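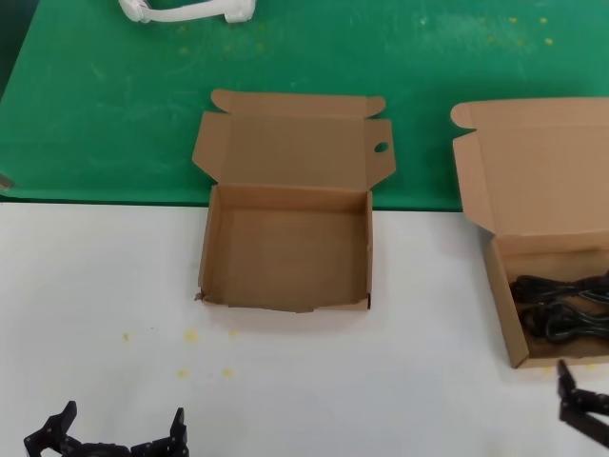
Caja de cartón abierta, con la tapa levantada.

Lenguaje en casa: cuando los niños transforman las palabras

Entre los dos y los tres años, numerosas familias observan que sus hijos empiezan a modificar las palabras que ya conocían. Aparecen diminutivos inesperados, sílabas repetidas y nombres propios acortados. El servicio de orientación familiar de Plumus recibe cada trimestre consultas sobre esta cuestión y ha considerado oportuno dedicarle el presente apartado del boletín.

Según explica la logopeda Chunhua Tang, responsable del programa de primera infancia, estas transformaciones forman parte del desarrollo habitual. El niño prueba terminaciones, comprueba la reacción de los adultos y conserva durante un tiempo las que le resultan cómodas. Algunas desaparecen en cuestión de semanas; otras pasan a formar parte del vocabulario familiar y se mantienen durante años.

Se recomienda a las familias que respondan con la forma completa de la palabra, sin corregir de manera expresa. Si el niño pide «la tacita-ti», basta con contestar: «Sí, aquí tienes la taza». Conviene evitar que se le haga repetir el término ante otras personas, así como las comparaciones entre hermanos.

Por lo que respecta a los apodos, Weidong Fan, coordinador de las escuelas de familias, recuerda que los hermanos menores suelen recibir el nombre que el mayor es capaz de pronunciar. El uso de ese apodo en el hogar no plantea dificultad alguna, siempre que el pequeño oiga también su nombre propio con regularidad.

Deberá solicitarse una valoración cuando el niño deje de emplear palabras que antes utilizaba, cuando no combine dos palabras al cumplir los dos años o cuando las personas ajenas al entorno familiar no logren entenderle al acercarse a los tres. La petición se tramita a través del pediatra o en la secretaría del centro.

El taller «Primeras palabras» se celebrará en diciembre en la sala Nelo. Constará de 2 sesiones, ambas con servicio de ludoteca para los hermanos. El aforo es de 200 personas y la inscripción, gratuita para las familias asociadas, permanecerá abierta en secretaría hasta completar las plazas.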